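Storage bin

A storage bin is an open-topped container used to hold loose goods, parts or household items. Bins are usually rectangular, so that they can be set side by side without gaps, and are made of metal, plastic or wood. 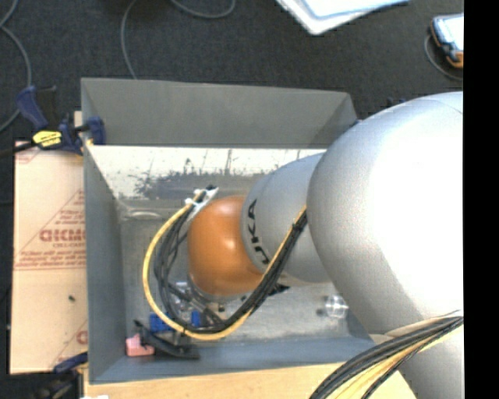
Metal bins resist impact and hold their shape under load, but weigh more than plastic ones of equal volume. Small items tend to collect in the corners, where they are harder to pick out. Shallow bins reduce this problem. A common workshop size has walls 13 cm high and a load limit of 25 kg.

See also: Crate; Tote box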